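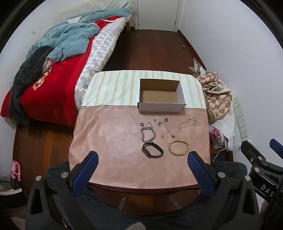 Jewelry box day! I have been putting this off since March and I finally did it, and I am so much happier than anyone should be over a pile of bracelets.

My jewelry had been living in a dish on the dresser, which is fine until every chain you own decides to marry every other chain. It took me 35 minutes with two pins and a drop of baby oil to free one fine silver necklace (the one with the bluish cluster pendant, my favorite, so it was worth it). Lay a knotted chain flat on a cloth and work from the middle of the knot – pulling on the ends only makes it tighter.

The big chunky curb-link bracelet is the bully of the group, so it gets its own corner of the box from now on. The tan beaded one can go next to it, those beads can take a bump. The skinny silver bracelet with the sparkly bits is going in a little pouch I got at the market in Dradton. And I found both black rings! I'd been wearing neither because I could only ever find one at a time.

Still deciding about the fitness band. It isn't jewelry, but if it lives in the box I might remember to put it on in the morning.

Next up is earrings – 13 singles and no idea where their partners went. Wish me luck!

Posted 06/01/2020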